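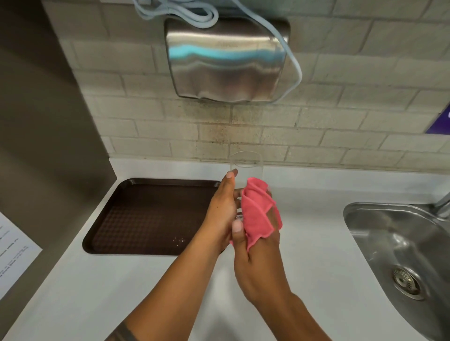

Cala园区开放日走访记录:擦杯子这道工序要不要上设备

周四下午去了一趟Cala。这次开放日的主题是后勤自动化,来的多半是食堂、茶水间和会议服务的管理人员。我们单位明年要报设备预算,杯具清洗擦干这一项一直定不下来,所以我主要看这一块。

签到之后先听了半小时介绍,然后分组参观。我们这一组先看洗消间,再看楼层茶水点,最后到Edon的展位问价。

一、洗消间

洗消间不大,进门是收残台,往里是一台通道式洗碗机,出口接一段滚筒台面。带队的工程师讲得比较实在,说机器洗杯子没有问题,麻烦在洗完以后。玻璃直筒杯倒扣在杯筐里,杯底凹槽容易积水,烘干段开足了也会留水痕。会议用杯要求透亮,最后还得有人擦一遍。

我问这一遍要多少工时。他们自己测过,一筐28只杯子,熟手擦完要26分钟,包括换布和检查杯口。这个数比我们自己的估计高,回去要重新测。

二、楼层茶水点

楼层上的杯子不送洗消间,在水槽边洗完当场擦。台面是白色的,水槽嵌在右侧,左侧靠着灰色隔板放一个深棕色托盘,墙上装着不锈钢干手器。擦杯用粉色超细纤维布,一只手握杯身,另一只手用布裹住外壁。

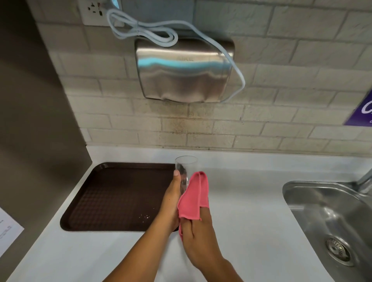 茶水点台面,用超细纤维布擦玻璃杯

我在这里待得比较久,记下几个和设备选型有关的问题:

台面宽度。桌面式擦杯机要占一块固定位置,还要留出进杯和出杯的地方。茶水点的台面已经给了水槽和托盘,再放一台机器,托盘就得挪走。

电源。干手器的线是从左上方的墙面插座引过来的,浅蓝色,在机身上方绕了几圈,再从右侧垂下来。新增设备要单独布线,插座离水槽的距离也要请电工核一下,这笔钱应当列进预算,不能算在零星维修里。

墙面。干手器下方的瓷砖上有一片深色污渍。我们那边同样位置也难清理,如果改造,建议把墙面防护一起做掉。

杯型。直筒杯对机械夹持比较友好,带把手的马克杯就不行。我们现在几种杯子混用,上设备之前得先统一杯型,旧杯怎么处理也要提前说好。

三、问价和方案

Edon展位上有两种方案。一种是Sepúlveda桌面擦杯机,毛刷加热风,适合单一杯型,需要人放杯取杯。另一种是Jivon协作臂工作站,从杯筐取杯、擦干、装盘都由机械臂完成,适合集中洗消,不适合楼层茶水点。

桌面机的交货期是38天,含安装和半天培训。工作站要先到现场测量,交货期没有给准数。耗材方面,桌面机的毛刷属于易损件,按使用量更换,我请他们把单价写进报价单,当场没有拿到。

工作站的门槛比较清楚,销售说每小时大约50只杯子以上才值得考虑。我们平时达不到,只有会议集中的几天能到。

另外问了维修。桌面机坏了可以整机更换,工作站由厂家上门,软件升级第一年不收费,之后怎么收要看合同。

四、给预算组的意见

楼层茶水点暂时不上设备,维持手工,把超细纤维布和沥水架的费用做足。

洗消间可以先租一台桌面机试用,租金列入运行费,试用期间记录每筐用时、返擦数量和破损数量。

协作臂工作站不列入明年采购,只留一笔现场测量费。等杯型统一、洗消集中以后再谈。

布线和墙面改造单独立项,跟11月的后勤维修计划一起报。

报价单收到后我会附在这份记录后面。桌面机的噪声数据还没有,已经请Edon补一份。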